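Prutgate – Gedeckter Tisch
Datenkarte und Liesmich zum Datensatz, Stand 4. März 2024

Kurzfassung

Prutgate enthält 3687 aufgezeichnete Durchläufe, in denen Roboterarme Teller, Gebäck und Kleinkram auf einem Tisch bewegen. Gedacht ist das für alle, die Greifstrategien in der Gastronomie und in Betriebskantinen trainieren oder prüfen wollen. Entstanden ist es bei Ondlow, einem Cateringbetrieb, der morgens Konferenzräume eindeckt und nachmittags wieder abräumt, und der irgendwann beschlossen hat, diese Tätigkeit von Maschinen lernen zu lassen. Die Maschinen lernen noch. Abgeräumt wird bis auf Weiteres von Hand.

Wer nur die Daten braucht, kann den Abschnitt über die Belegschaft überspringen. Er ist allerdings der Teil, nach dem am häufigsten gefragt wird, meistens von der Belegschaft.

Inhalt

durchlaeufe/ – ein Ordner pro Durchlauf, fortlaufend nummeriert
kameras/ – Kalibrierdaten, bitte vor dem Training lesen und nicht danach
aufgaben.csv – Aufgabentexte in Alltagsdeutsch
abbrueche.csv – Durchläufe, die jemand angehalten hat, mit Begründung
schichtnotizen.txt – Freitext der Bedienerinnen und Bediener, ungekürzt

Die Spalte »Begründung« in abbrueche.csv war ursprünglich als Auswahlliste geplant. Nach 2 Wochen stand überall »Sonstiges«, also ist sie jetzt ein Freitextfeld. Der häufigste Eintrag lautet »will nicht«. Ob damit der Arm gemeint ist, geht aus den Daten nicht hervor.

Wie aufgezeichnet wurde

Die Arme werden ferngeführt. Eine Person bewegt, die Maschine macht nach, und am Handgelenk läuft eine kleine Kamera mit. Jeder Durchlauf beginnt mit einem Satz aus aufgaben.csv, etwa »Leg den großen Donut auf den Teller«, und endet, wenn die Person ihn für erledigt erklärt. Was »erledigt« heißt, war Gegenstand längerer Gespräche. In der Küche gilt ein Donut als serviert, wenn er auf dem Teller liegt und der Guss noch auf dem Donut. Die Entwicklungsabteilung hätte sich mit der ersten Hälfte zufriedengegeben. Durchgesetzt hat sich die Küche, und das Feld »guss_intakt« ist seither Pflicht.

Die Steuerungssoftware heißt Evel. Den Namen haben wir nicht ausgesucht, wir haben ihn nur den Kolleginnen an der Ausgabe erklären müssen.

Was sich für die Leute geändert hat

Im ursprünglichen Projektantrag stand, die Automatisierung werde »Freiräume schaffen«. Im Schichtplan tauchen diese Freiräume bisher als Zeile »Robotik, Nachmittag« auf. Wer früher 40 Plätze eingedeckt hat, sitzt jetzt an manchen Tagen vor einem einzigen und führt denselben Teller hin und her, bis das Modell genug gesehen hat. Zhuoran Duan, seit der ersten Woche dabei, hat das in den Schichtnotizen so festgehalten: »Ich bringe einem Arm bei, was ich kann, und er bringt mir bei, langsam zu sein.«

Ein paar Dinge sind tatsächlich besser geworden. Die Arbeit an der Fernführung wird eine Lohnstufe höher bezahlt als das Eindecken, und zwar auch dann, wenn nichts gelingt. Wer Rückenprobleme hat, kann tauschen. Und zum ersten Mal hat jemand aufgeschrieben, wie viele Handgriffe in einem Frühstücksbuffet stecken; bei der letzten Lohnrunde lag diese Liste ausgedruckt auf dem Tisch.

Schlechter geworden ist die Planbarkeit. Fällt ein Arm aus, wird trotzdem gegessen, und dann fehlt am Buffet genau die Person, die gerade auf ein Update wartet. Die Regelung dazu lautet inzwischen: Das Buffet geht vor. Sie klingt selbstverständlich, musste aber ausgehandelt werden.

Kein Arbeitsplatz darf auf Grundlage dieser Daten bewertet werden. Die Durchläufe enthalten keine Personalkennung, und die Dauer eines Durchlaufs taugt nicht als Leistungsmaß. Sie taugt nach unserer Erfahrung auch sonst zu wenig.

Typische Ansicht der Handgelenkkamera

Zwischen den offenen Fingern der rechten Hand der Teller auf seinem geflochtenen Platzset, weiter hinten auf dem Holztisch zwei kleine Donuts mit Schokoguss, rechts der große mit den weißen Streifen, teilweise vom Finger verdeckt. Solche Verdeckungen kommen häufig vor und wurden nicht aussortiert.

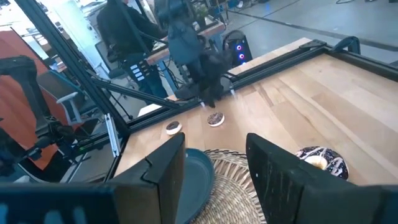
Bekannte Schwächen

Der Datensatz kennt Donuts besser als jedes andere Lebensmittel. Suppe fehlt vollständig, auf ausdrücklichen Wunsch der Reinigung.

Der Hintergrund stammt aus dem laufenden Betrieb. Stühle, Kabel und Kolleginnen stehen, wo sie eben stehen. Modelle, die nur auf leerer Fläche funktionieren, werden hier keine Freude haben.

200 Durchläufe haben verschobene Zeitstempel. Sie sind in der Spalte »zeit_ok« markiert und bleiben drin, weil man an ihnen schön sieht, ob jemand dieses Liesmich gelesen hat.

Geführt haben überwiegend Rechtshänder. Die linke Hand wirkt entsprechend lustlos.

Nutzung und Änderungen

Forschung und interne Erprobung sind erlaubt, Weitergabe nur mit dieser Datei. Die nächste Fassung trägt den Arbeitsnamen Qian, ist für April vorgesehen und soll Tassen enthalten, zunächst leere. Fehler bitte mit Durchlaufnummer melden. Meldungen ohne Nummer landen in schichtnotizen.txt, wo sie immerhin gelesen werden – nachmittags, wenn Evel neu startet.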